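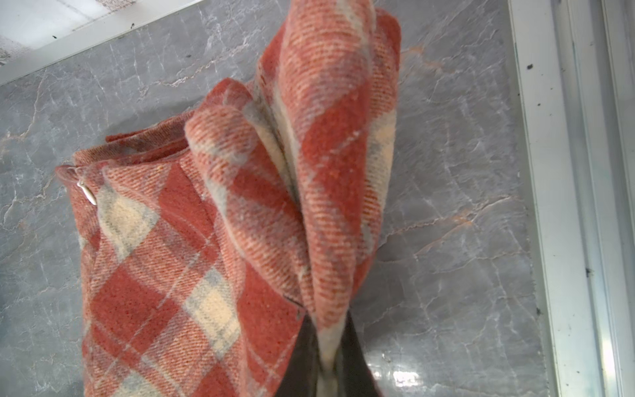
We stayed in the display villa at Magagula for 2 nights in May before making up our minds about retirement villages, and I promised a few people on the caravan forum I'd write it up. So this is my review of the two-bedroom villa, the Lastska design, from somebody who likes a good poke through the cupboards!

First, the good. It's warm. We came from a draughty old weatherboard in Skakalbridge where you could feel the wind coming under the skirting boards, so sitting in the lounge at 6 in the morning without a dressing gown was a treat. The kitchen has proper drawers (not those deep cupboards where the saucepans go to die) and the oven is at chest height, so no more bending down with a roast. The shower is level with the floor, and there's room in there for a stool if your knees are like mine.

Now the grumbles. The second bedroom is small. They call it a guest room, but put a queen bed in there and you'll be shuffling in sideways. The laundry is really a cupboard with a tap, and the clothesline is shared between 3 villas, which I can see causing some words on a sunny morning. I also couldn't work out the heating panel, a Zaltance thing with a touch screen and tiny grey writing. My husband got it going in the end, but it took him most of the first evening and a phone call.

Arnel Javier showed us around and was very patient with my list of questions. The weekly fee is $491 for this design, and that covers the gardens, the pool and the bus into town. Power is extra. Do ask about the exit fees and get it all in writing, then take it to your own solicitor. Our neighbours didn't, and they were sorry.

The village has 18 of this design, and the ones backing onto the creek are by far the nicest. The ones near the gate get the headlights at night, so bring an eye mask or ask for a different row.

Four stars from me. I'd knock the wall out of that laundry, but we've put our names down for one on the creek side.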